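Chapter 2
Power Supplies and Heat

2.1 Where the energy goes

Nearly all of the electrical energy drawn by a desktop computer leaves it as heat. A unit rated at 400 watts draws more than that from the wall at full load, and the difference is lost in the supply itself. James Joule's law of heating gives the loss in a conductor as the square of the current times the resistance. Doubling the current therefore produces four times the heat.

Ratings are printed on the label of the supply. Read the label before choosing a replacement, and compare the limit for each output voltage as well as the total.
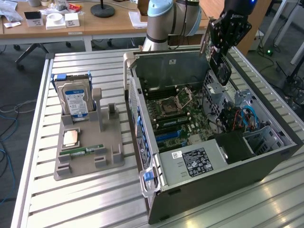 2.2 Heat transfer inside a case

Heat leaves a part by conduction, convection and radiation. In a closed case with a fan, convection carries most of it. The rate depends on the exposed area, the speed of the air and the difference in temperature between surface and air. Section 2.3 treats each term in turn, using the Skirkwood test case with a fan speed of up to 900 revolutions per minute.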